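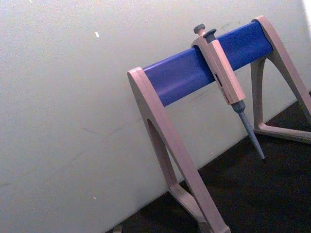 Gripper trials on the pipette bench

We spent part of the spring comparing two sets of parallel fingers on our two-arm bench, the stock Bridik pair and a narrower pair from Rulen. The jobs were plain lab work: take a pipette off its stand, hang it back up, move a tube in and out of a rack. Each arm has its own wrist camera, and a chest camera records the whole bench. Page last updated 28 April 2021.

Wrist view, pipette stand
The hook on the back of the handle goes over the blue bar, so the arm has to lift before it pulls away. With the Bridik fingers we came in from the front and closed on the flat faces of the handle. The Rulen fingers needed a slower close and slipped more often on the way up.

Tube rack, both arms
Glass tubes were the harder part. A small tilt in the well is enough to make the tube bind on the way out.
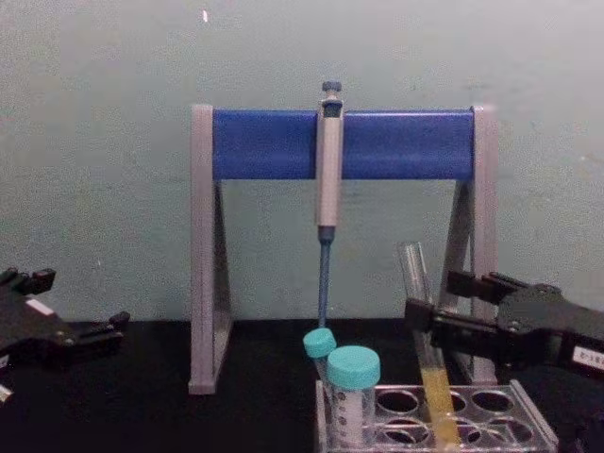
We set the grip height near the upper middle of the tube and kept the closing force low. Going lower gave a steadier hold but brought the fingers too close to the caps of the neighboring tubes.

Controllers
All runs used the Zilby controller at its default rate. We logged 614 attempts across the two finger sets and left out 11 where the network dropped. The Sæther controller is on the bench next, with the same tasks and a limit of 30 seconds per attempt. Those results should be posted in September.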